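Tool rolls replace the loose drawers in the repair room

The small hand tools in the Galbraith repair room now live in fabric rolls, and members are asked to put them back in the rolls at the end of each session.

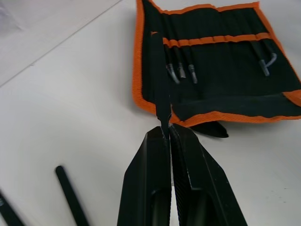 A black tool roll with orange binding, open on the white table in the repair room.

Until January the small tools were kept in the two shallow drawers under the window bench. They had no dividers, and anyone looking for a fine pick or a pair of tweezers usually had to tip half the contents out first. Several tools were bent or blunted that way, and the good flat spatula went missing altogether. Angus Drummond found it in March inside a radio that had been waiting for its owner since the autumn.

Mhairi Buchanan suggested rolls after using one at home for her clock tools. We tried a few kinds and settled on black fabric with an orange edge and an orange elastic strap across the middle, stitched into small loops. A tool slides behind the strap and stays there when the roll is lifted. The bottom flap turns up to make a pocket, and the orange shows up well on a crowded bench, so a roll is hard to leave behind under a coat.

The rolls were bought with part of the Zotstead grant. Cameron Urquhart has the receipts if anyone wants to see what was spent. The same grant will pay for the new bench lamps, which are on order and should be up before the next newsletter.

Using the rolls

Each roll has a number on a tag tied to it. Write the number and your name in the book by the door when you take one, and cross it out when you bring it back. Open the roll out flat on the table before you start work. Please don't prop it on the back of a chair, as happened twice last month.

Tools go in with the handles at the top and the metal ends pointing down towards the pocket. Wipe them first, particularly if you have been using flux or contact cleaner. Hooked and bent tips should have a loop's space beside them so they don't catch on their neighbours. If a tool is damaged, leave it out of the roll and put it in the tin marked Skanent on the shelf above the sink. Catriona Tosh goes through the tin at the end of the month and mends what she can.

Soldering irons, multimeters and anything with a plug stay in the metal cupboard as before. The larger screwdrivers are still on the wall rack. The two old drawers now hold sandpaper, tape and spare fuses, and they have been labelled.

Missing items

We are still short of a pair of side cutters and the small Brekus magnifier. Both were last used at the spring sewing machine day. Have a look in your bags and boxes, please. They can be left at the front desk at any time, with no note needed.

Sewing for repairs

The binding on one of the rolls has started to come away at a corner. Alistair Halliday has offered to show anyone interested how to restitch it by hand, using a heavy needle and waxed thread. The method also works for rucksack straps and awning edges. He will be at the end table from 2 pm at the next open afternoon, and you are welcome to bring something of your own to mend. Bring thread in a matching colour if you are fussy about it, as we only have black and a rather bright green.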